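3 Oct 2022, Tedside shed

Second go at the walnut ink today and I'm much happier with it! The May batch went mouldy in the jar (my fault, I skipped the cloves) so this time I boiled the husks down for 4 hours on the back burner and strained it twice through an old tea towel. Colour on the test strips is a lovely warm brown, a bit redder than the stuff we bought from Cokilen, and it doesn't feather nearly as badly on the cheap paper.

Gum arabic next. I started with 5 grams to the cup and it was like writing with tea, just ran straight off the nib. Went up to 10 and it behaved itself. 12 was too far, gluggy and slow, and I had to soak the nib afterwards. So 10 it is for now, unless the Dauda paper wants something different, which it probably will (that paper is fussy about everything).
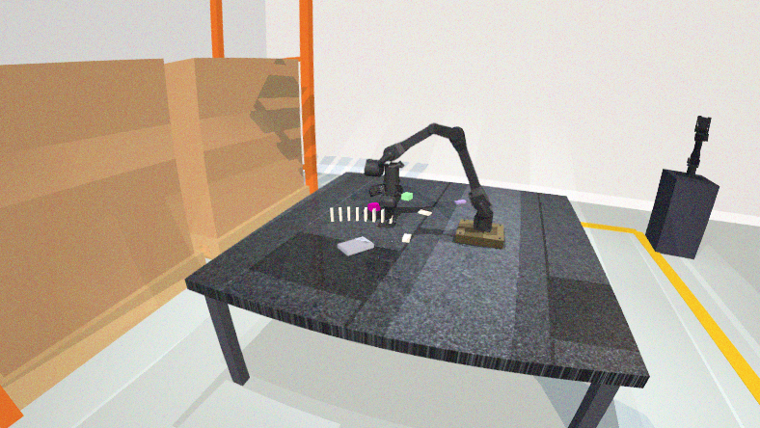
How long should the ink sit before it goes into bottles?

Overnight at the very least, with the lid on, so the sludge can settle and you can pour the good stuff off the top. I got impatient with the first jar and now there's grit in it, grr.

Still to do: put a strip of each on the windowsill with half of it covered up, to see how much the colour fades. Also want to try the rusty nail trick in a small jar, supposed to push it towards black. Drimel labels are in the top drawer, please use them, I found three mystery jars behind the kettle and had to tip the lot. Need more cloves and another tea towel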